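Bancada branca manchada perto da pia: lixar, polir ou trocar?

Publicado em novembro por Usman

Moro em Irnberg e a bancada da cozinha é branca, com acabamento da Pelteo. Apareceram manchas amareladas que não saem com detergente. Já tentei bicarbonato 3 vezes. Pediram 1.823 para polir e 3.372 para trocar tudo. Vale a pena?
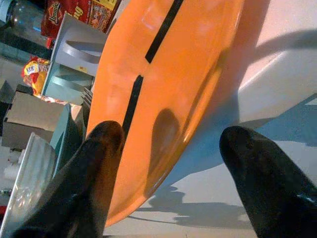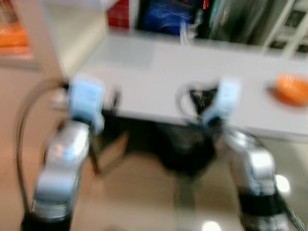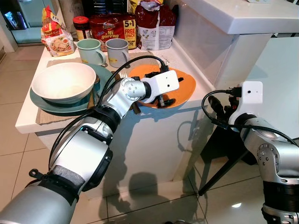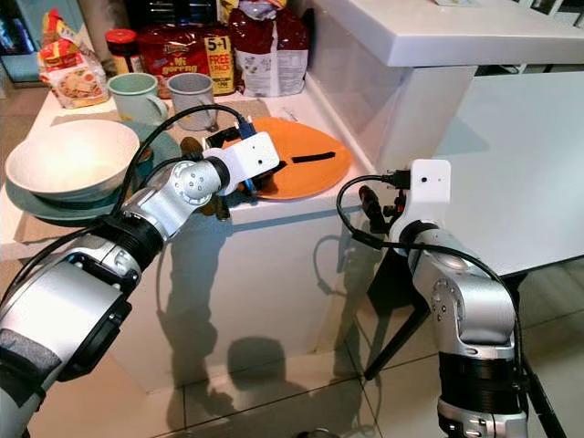
As manchas ficam só do lado da pia — no resto a cor está normal. Não queria gastar à toa.

Resposta 1
Troca logo. Polimento dura pouco.

Resposta 2
Depende do material. Se for resina maciça, dá para lixar com grão fino e água e depois polir. Se for laminado, não lixe, a camada é fina e some. Olhe a borda por baixo: se a cor for a mesma em toda a espessura, é maciça. Na Jernasari paguei 294 pelo kit de polimento, que rende até duas aplicações. Teste primeiro num canto escondido.

Resposta 3
Água sanitária diluída, dez minutos, enxaguar bem. Na minha clareou bastante. Não misture com vinagre.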